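# About Plasano

Plasano is a shared workshop for people who build robots in their spare time. Prasanna Herath started it in a garage with one arm made from mail-order parts. We now rent a unit on Risholm Street, with benches, a small machine room and shelves for members' projects.

Most of what we do is household work. Members pick a chore, build what they need and keep at it until the arms can do it without help. Patwary is our laundry folding project and is still slow. Catetik is the coffee project. It uses two arms bolted to one table, one on each side of a capsule machine – the left one deals with the glass, the right one with the capsules. The controller code is written by members and shared with anyone who joins.

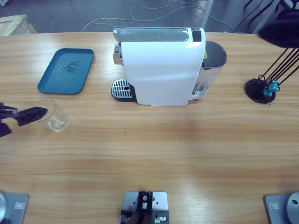 ## Joining

Membership is $40 a month and covers bench space, hand tools and the 3D printers. Filament and motors are extra. New members take a safety session before they run an arm on their own. You don't need a degree or any experience with robots, but you should be willing to solder.

## Visiting

We are at 521 Risholm Street, in the back of the building. Ring the bell marked Plasano and give us a minute – it's hard to hear over the compressor. Parking is on the street.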